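Cleaning fee charged twice on a beach condo rental - normal? 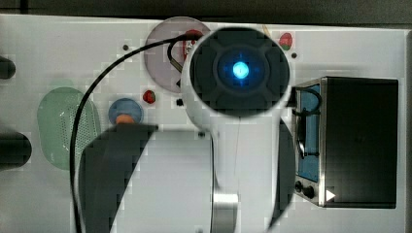
Details from the poster

Skinetti

Hi all! We booked a two-bedroom condo on the beach for a week in October through a small rental outfit called Aguiar Stays (my sister used them last year and loved it). The listing said $99 for cleaning, fine, no complaints. Then my final bill shows up with the $99 on it again as a "mid-stay clean." We never asked for one, and the only person who came by dropped off 3 towels and left. The owner says it's automatic for any stay over five nights. I went back through the listing and can't find a word about it. Do I have to pay this? They still have my deposit and I'd like it back before we book for spring.

Replies

Nullier

I rent out a place of my own, so take this from the other side of the counter. Extra cleans are pretty common on longer stays, but they have to be in the rental agreement you signed, which can be a different thing from the listing. Dig out that PDF and search it for "clean" and "housekeeping." If it's in there, you probably owe it, though I'd still ask for a partial refund when all you got was towels. If it isn't, write to them (email, no phone calls!) and ask which clause the charge comes from. Give them a date to answer by. My guests get their deposits back in 2 days, but plenty of owners take longer - check your agreement for that too.

Susov

same thing happened to us, ours was for 19 bucks so we just paid it. never went back lol. check if you paid by card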